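**Swap shelf news, April**

Quick one from Hulme. The Skultgate book swap is back, doors at 2, same side entrance. We took in over 200 titles last time, mostly thrillers, hardly any cookbooks. Bring cookbooks!
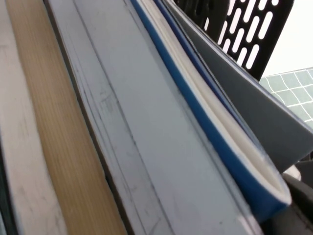
Kids' stuff still goes in the blue crates. No encyclopedias please, no VHS. Prallomon has said yes to tea again so thats sorted. Tokens carry over from the winter swap, dont throw them out.
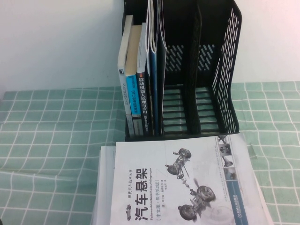 Parking: use the Tredex lot, not the street, they ticketed people in March. Leftovers go to the hospice store. Newsletter bits to me by noon pls.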